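Lynch Reuse Center – Front Counter and Intake Assistant (part-time)

Location: Fladarden
Hours: 24 per week, including some evenings
Posted: 1 May 2024

Lynch Reuse Center takes in household goods and office equipment from Fladarden and Varthorpe, sorts them, and sells what can be used again at low prices. We are hiring one person to work at the front counter and the donation door. The job starts in August. 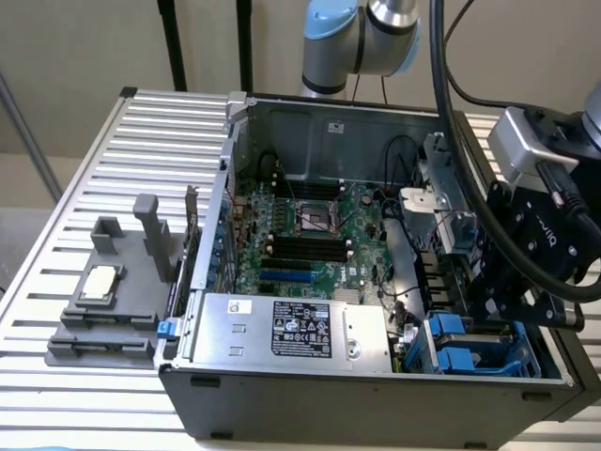
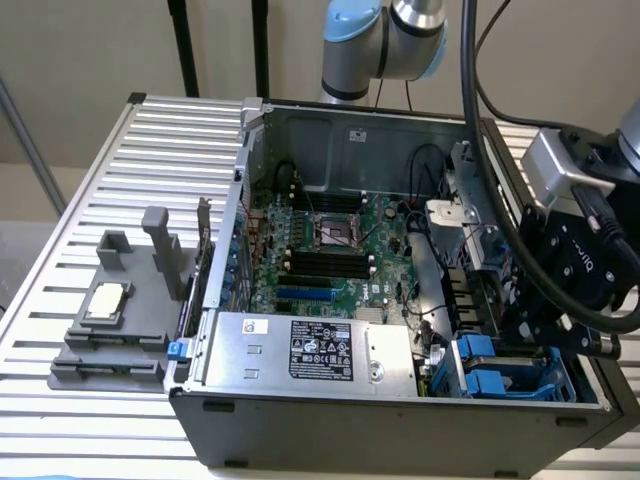
Most of what comes through the donation door is furniture, kitchenware, books, lamps and small electronics. Last year we served 328 member households and took in more than we could shelve in spring, so the person we hire will need to be comfortable telling donors what we can't accept. We have a printed list for this. Mattresses, car seats and tube televisions are the usual ones.

What you will do

Greet customers and donors and answer the phone.
Ring up sales, handle cash and card payments, and close out the register at the end of a shift.
Check donated goods at the door, write a receipt if the donor wants one, and move items to the right sorting area.
Price items from the price book. Anything that isn't in the book goes to the shift lead.
Keep the sales floor swept and the aisles clear.
Enter new memberships and renewals in the customer file.
Help load purchases into customers' cars.

You will not be asked to do repairs. Electronics are tested by the workshop staff before they go out for sale, and customers with technical questions are sent to the workshop window.

What we are looking for

You should have at least one year of work in a store, a warehouse, a library or a similar place where you dealt with the public. You need to be able to lift 40 pounds and be on your feet for most of a shift. Basic computer skills are enough – we use a simple register program and will train you on it. Spoken Spanish is useful but not required. You don't need a driver's license, though if you have one you may sometimes be asked to ride along on pickups in Varthorpe.

A high school diploma is not required. We do run a background check on everyone who handles cash, and a record does not rule you out.

Pay and benefits

$18.50 per hour, paid every two weeks. There is a $600 payment after you complete the 90-day trial period. You will get 9 paid holidays a year, paid sick time from the first day, and a staff discount on everything on the sales floor. Health insurance is not offered with this position. The Bromum bus stops across the street, and staff parking behind the building is free.

Shifts are set two weeks ahead. The evening shift ends at 8:00 p.m., and everyone on the counter works two evenings per week. Swaps between coworkers are fine as long as the shift lead knows the day before.

How to apply

Send a resume or a short letter about your work history to the hiring desk, or fill out a paper form at the counter during open hours. Please include the names and phone numbers of two people we can call. One of them should be someone you have worked for. If you need help with the form, ask at the counter.

We read applications as they come in and will keep the posting open until the job is filled. Interviews take 30 minutes and are held at the center – people we would like to meet will get a phone call, so please make sure your number is correct. After the interview we ask finalists to come in for a two-hour paid trial on the sales floor.

Lynch Reuse Center is an equal opportunity employer. If you need a change to the interview or the work area because of a disability, tell us when we call.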